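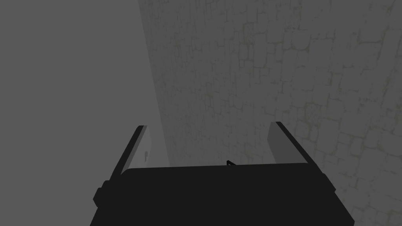
*Wrist view in the simulator, fingers open, stone wall behind.*

I've been comparing grippers in simulation all August and I'm having way too much fun with it! Marilou Fajardo passed me her Verwood scene files (a whole apartment, more or less), so I stopped testing on a bare floor and went straight for the furniture.

First up was the Cleltex parallel-jaw model against the Postma one, same arm, same controller, 30 tries each on a drawer. The Postma pads are wider, and I like them a lot for bar handles. You can come in a bit crooked and still get a grip.
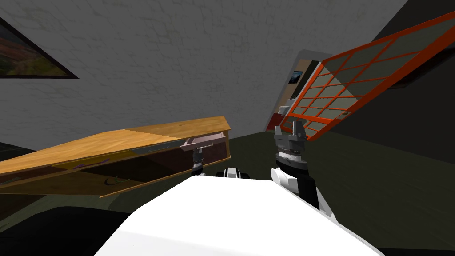 Approach angle matters more than I expected. Coming up from under the handle leaves the wrist plenty of room, but the elbow gets close to the body, and I had to slow the controller down twice. The wrist camera is great for the last few inches and pretty useless before that, so I keep both views open.

Next I want to try the Favero fingers, which are thinner. I've logged 1,197 runs so far and my laptop fan is very loud.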